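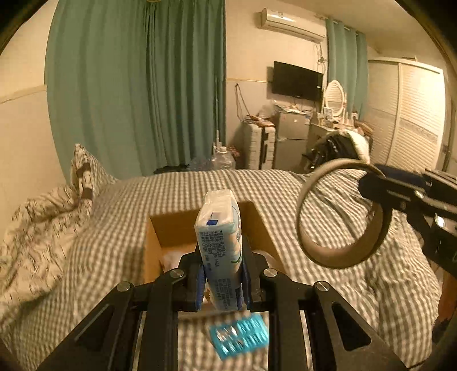

How to write a weekly celebrity news round-up for a small site

Posted in: Writing for the web, Entertainment

I have been writing the entertainment round-up at Grirnalell for three years. English is my second language, and at the beginning I needed a whole evening to produce 8 short items. Now I can finish the same number between lunch and dinner. Several readers have written to me and asked how the work is organised, so I put my method on this page. It is made for a site with one or two writers and no budget. If you work for a big newspaper, you will have your own rules and a lawyer down the hall.

What you need before you begin

A plain spreadsheet. A text editor with a word count. A folder of bookmarks, which we will fill in step 1. A second person who can read your draft for ten minutes would be very good. Mine is Mỹ Chu, who also runs the music page.

You don't need an account on every social network. I have two accounts, I follow people there, and I never post from them.

Step 1. Collect your sources

Open the spreadsheet and make four columns: name of source, type, how often it publishes, and how much you trust it. For the last column I use the letters A, B and C.

A is a direct source. The person said it in a recorded interview, or the agent sent a statement, or the television channel published it under its own name.

B is a publication which normally names its sources and corrects its errors. Look for the corrections page. If a magazine has never corrected anything in its life, I put it lower.

C is everything else, including the magazines where "a friend of the couple" is speaking in every article, always with perfect sentences.

My list had 331 rows at its largest, and it was a mistake. I was opening tabs all morning and writing nothing. Last winter I cut it down to 114, and I look at only a part of them every week. For a beginner I would recommend to start with twenty and to add a row only when you have missed a story that you wanted to have.

Step 2. Make the long list

During the week, when you see a possible item, paste the link in a second sheet and write one line in your own words. Do it immediately, while you remember why it was interesting. Don't copy the headline. Headlines are written to be clicked and they will influence your own sentence later without you noticing it.

An example from my sheet:

Trí Đồng and Diễm Diệp (both from Vestell) – engaged since spring, magazine says they want a small wedding next year, no date, source C.

It is enough. You can see who, what, when and how sure it is.

Step 3. Follow each story back

This step takes the most time and I ask you not to skip it. Most celebrity stories are published once and then repeated by many others. Five sites with the same story can still be one source only.

Click on the link inside the article. Then click on the link inside that one. Continue until you come to a page with no further link. Very often you will arrive at one of these places:

The original interview. Read the complete answer. With the Vestell couple, the actor was asked if they would marry next summer and he answered, "Maybe, if my mother finishes the guest list." Three sites made from this "couple set summer date".

A photograph. Somebody was seen with a ring, a suitcase or a hand on the stomach. A photograph tells you that a person was in a place. The rest comes from the caption writer.

A page which doesn't exist any more. In this case I wait. Sometimes the article was moved, and sometimes it was removed for a reason.

Nothing. The trail ends with "sources claim". Give it a C and decide in step 5 if you want it.

Also check the date of the original. Old interviews come back in October every year, when the new television season starts and everybody searches for the cast. I once wrote a cheerful item about Tuấn Phí leaving the band Drullis. He had left, come back and released an album in the meantime. The fans were polite about it, but there were many of them.

Step 4. Choose

I publish eight items, and I try to have different kinds. If all of them are engagements and break-ups, the page becomes tiring to read. My usual mix is two relationship stories, two about new work (a role, a tour, a book), one award or ratings item, one about clothes or a house, one funny one, and one follow-up to something we reported before.

The follow-up is the item readers mention most in their messages. They remember that we said a singer was looking for a new drummer and they want to know who it is now. Keep an extra column in the sheet called "come back to this".

There are subjects I leave out: illness which the person has not spoken about, pregnancy before it is announced, children by name, and home addresses, even if they were printed somewhere else. You will have to draw your own line. Please do it before the first difficult story arrives, because in the middle of a busy week it's very easy to find arguments for publishing.

Step 5. Write the item

Every item at our site has between 50 and 90 words. I write them in this order:

First sentence: the news, with the full name and what the person is known for. Don't assume that everybody watches the same shows.

Second sentence: where the information comes from.

Third sentence: one piece of background, so a reader who missed the beginning can follow.

Last sentence: what is known about the next step, or that nothing is known.

Let me show the item about the couple, first as I drafted it and then as it was published.

Draft: "Wedding bells are set to ring for Vestell lovebirds Trí Đồng and Diễm Diệp, who can't wait to say I do next summer!"

Published: "Vestell actors Trí Đồng and Diễm Diệp are still working on the guest list for their wedding, Đồng told Sproģis magazine. The two became engaged in spring, after meeting on the set of the hospital drama. Asked about next summer, he said 'maybe'. They have not announced a date or a place, and Diệp starts filming a new series in the new year."

The second is less exciting, I admit. But every part of it can be checked, and when they choose another season we have nothing to correct.

Step 6. Watch the small words

As a non-native writer I had to learn these with a dictionary, and I noticed that native writers also mix them up.

"Said" is for words which were really spoken or written by the person.

"Reportedly" means that another publication has reported it. Name the publication in the same item. If you can't name it, remove the word and probably the story too.

"Allegedly" belongs to accusations. Please don't use it for holidays and haircuts.

"Confirmed" is only for a statement by the person or somebody who officially speaks for them. Silence is no confirmation, and neither is a "like" under a post.

"Set to" sounds like a plan is fixed. I use it only if there is a contract or a published date.

"Close to" and "a friend of" I don't use at all.

Be careful with names as well. I check the spelling of every name against the person's own page, with all accents and marks, and I paste it in. Trí Đồng and the presenter Trí Đặng have been mixed up in print so often that the second one now makes a joke of it in his show. Look at the marks on the letters twice.

Step 7. Headline and order

Put the strongest item first and the funny one at the end. The headline of the page names two people at most. A question mark in the headline is allowed if the text answers the question in the first two lines – otherwise readers feel cheated, and I think they are right.

For colour, favourite quotes can stand in the small headings. Keep them short, and never change the words inside the quotation marks. If the quote is too long, take a shorter one.

Step 8. Let it rest and publish

I finish the draft at 4 p.m. and leave it for one hour. Then Mỹ reads it aloud. When she stops in the middle of a sentence, I write that sentence again. After it I open every link one last time, because stories change during the day.

We publish at 6 p.m. and I stay near the computer until eight, in case somebody writes with a correction. Corrections go at the bottom of the same page with the time, in plain language: "An earlier version said the tour starts in Grirnalell. It starts in the capital."

If an item was completely wrong, we take the text away and leave a note in its place. Readers should be able to see that something stood there.

Common problems

It was a slow week and I have only five items. Publish five.

The agent is asking me to remove a story. Ask by e-mail what is incorrect. If a fact is wrong, correct it the same day. If they only don't like it, discuss it with your second person before you answer.

Another site copied my text. It happens to me most months. I send one polite message and continue with my work.

Next month I will write about permission for photographs, and what to do when a fan sends you theirs. Questions can go in the comments, and I read all of them, though I am slow with the answers.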